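How Do You Teach a Robot to Set the Table?
by Tania Siddiqui

My little cousin asked me this last week, and I got so excited that I talked for 30 minutes straight. So let me try again, a bit shorter!

You probably learned to set the table by watching a grown-up and then having a go. A robot can learn in a similar way, but it needs a person to do the moving first. I know two good ways to do it.

Way 1: Hold its hand
You grab the robot's arm and gently push it where it should go. The robot has sensors in its joints (those are its elbows and wrists), and they remember every bend.

Way 2: Drive it from far away
You move a controller, and the robot arm copies you. It's a bit like a video game, only the fork is real - and so is the floor it can land on! My friend Kojo Asamoah is great at this. I drop things a lot.

Robots often have cameras too, so they can save what everything looked like along with how the arm moved. Look for the fork in both of these pictures.

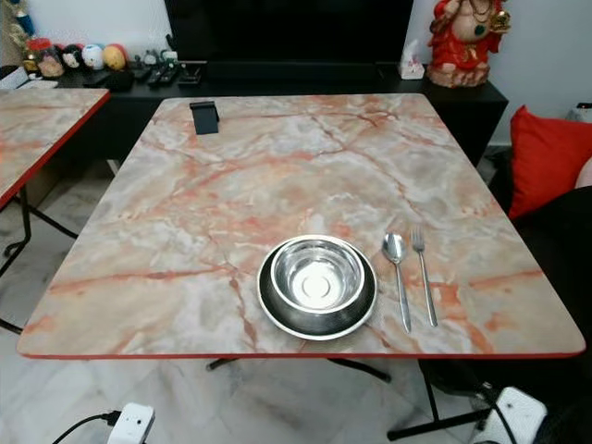 The fork lies beside a spoon in the first one, and in the second a robot's gripper is holding it.

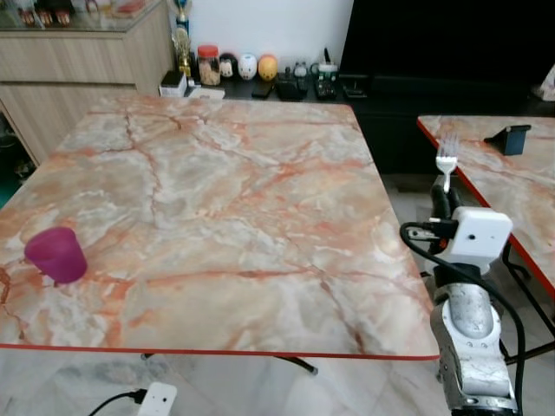
Why once is not enough
If I show you where the fork goes, you've got it. A robot needs lots and lots of turns! For one job, Kojo and I did it 358 times. We moved the plate a little, turned the fork a little, and started over. My thumbs were so tired.

All that practice helps the robot when things aren't in exactly the same spot as before. At your house they never are, right?

Try it at home
Ask a friend to close their eyes and be the robot. Now guide their hand to pick up a spoon and put it next to a plate. Then let them try it alone, eyes still shut. How many turns did your robot need?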